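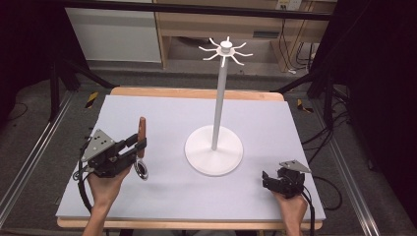 The eight-arm mug tree in white, with the first small mug ready to go up.

Mug Tree Questions, Answered

Will my mugs fit?
Most everyday mugs do just fine. The arms are thin and curve up at the tip, so any handle you can slip a finger through should hang happily. Big soup mugs are another story — they tend to bump their neighbors, and we'd keep those on the shelf.

Which arm should I fill first?
Any one you like! After that, put the second mug straight across from the first, and keep going in pairs so the weight stays even around the pole.

My pole leans a little. Is it broken?
Probably not, so please don't worry. Turn the pole gently clockwise where it meets the base until it feels snug. If it still leans after 3 tries, write to Gaétan Hiebert at our Campbell shop and he'll help you sort it out.

How do I clean it?
A soft damp cloth and a drop of dish soap, then dry it well, especially around the little cap on top.

Does the Ameo come in other colors?
White only for now. We had hoped to add a second color in July, but we're still fussing over the shade.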